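Participants sought: sleep and bedroom temperature study

The Clenton Centre for Sleep Health is inviting adults living in Pustutow or Lumanlan to take part in a study of how night-time room temperature affects rest. We wish to recruit 385 people who sleep at home at least five nights a week.
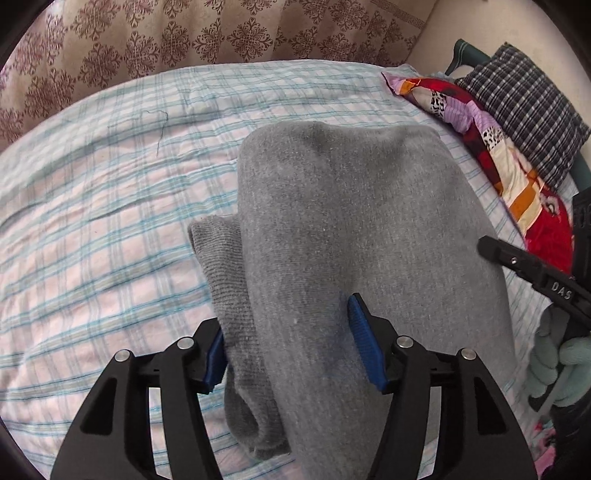 Grey knitwear on a plaid bed sheet.

Participants will keep a sleep diary for 7 weeks from September and complete a short questionnaire at the end. Shift workers and those taking prescribed sleep medication are not eligible. A payment of £280 will be made on completion.

Applications should be made in writing to the Study Office, Clenton.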